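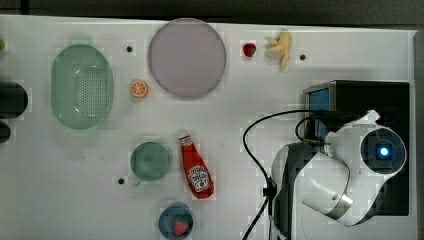

How does a robot arm learn to put a cup away? Somebody shows it, over and over, and every try is recorded so that a learning system can study the whole pile later and work out what the good tries have in common.

ADVILLE – Kwan, the robot learning workshop based in Adville, is pleased to share that its Tanent collection project has reached 600 recorded demonstrations of everyday kitchen tasks, all of them guided by people from the town and the surrounding area. The collection was started in March with one arm, one white table and a box of play food, and it has grown into something we are very happy to be able to talk about at last.

Tanent is a set of examples for teaching robot arms to handle small household things. In each session a person steers the arm through a short task, such as moving a toy strawberry into a bowl or a slice of orange onto a plate, while the system stores the arm's movements alongside the view from overhead. A written instruction is saved with each one, in the kind of words a person would use at home. "Put the banana on the plate" is a typical one, and so is "move the ketchup next to the cup."

We chose toy kitchen pieces for the first part of the project and we have grown rather fond of them. They are light, they don't spoil, and they come in shapes that ask quite different things of an arm. A bottle can be taken from the side, a cup has a handle to think about, and a peeled banana with its flaps spread out can be picked up in more ways than we had imagined when we wrote our first task list (we have since rewritten that list, and then rewritten it again).

A good deal of care goes into how the table is laid out. Between recordings the pieces are moved, turned or swapped, so that the system does not simply learn that the plate is always in the same spot. Some layouts are tidy and others are as jumbled as any kitchen counter before dinner. We also keep the tries that go wrong, each with a note saying so, as a slip followed by a second attempt can be very useful material for a system that will have to recover from its own mistakes.

So far 28 people have taken a turn at the controls, and most had never guided a robot before. New operators get a practice period before anything is saved, and sessions are kept to 70 minutes with a break in the middle, as steering an arm takes more concentration than people expect. Everybody has their own way of doing it – some go slowly and line everything up, others reach straight in – and we are glad to have that variety in the collection.

The software used to record and label the sessions was built with Buvance, our partner on the project since the beginning. Buvance also checks each recording against its instruction and sends back any where the two don't match. It is patient work, and we would like to thank the whole Buvance team for it, along with every operator who came in after a long day and stayed cheerful through one more round of strawberries.

The next part of Tanent will move on to longer tasks made of several steps, such as clearing a table into a bowl and then setting out a cup. Recording is planned to begin in July, with seven new task families to start with, and we expect the first of them to keep us busy well into the fall.

Kwan welcomes new operators for the July sessions. No technical background is needed, evening places start at 6 p.m., and training is given on the spot. Schools and community groups in the Adville area who would like to come and see a recording session are warmly invited to get in touch through the Kwan front desk, which can also answer questions from the press about the Tanent project.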